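Wrist camera log, January

Collection for the Nollik set is at 800 episodes, with 100 more to go on the Grodstead bench. I went through the wrist stream before starting again. Close-up views come out soft, mostly pale white and gray with a seam line running across the lower half.

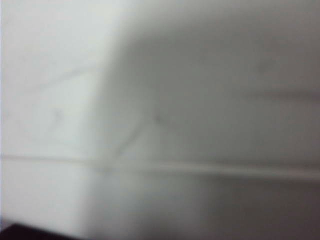
Entry by Hülya Sönmez, 4:15 pm

Keeping blurred views in for now. Dissanayake wants them tagged "near" so the training run can weight them separately. I tagged 30 episodes by hand and will do the rest with the Plollo script. Still to check: focus setting, clock offset between the two streams.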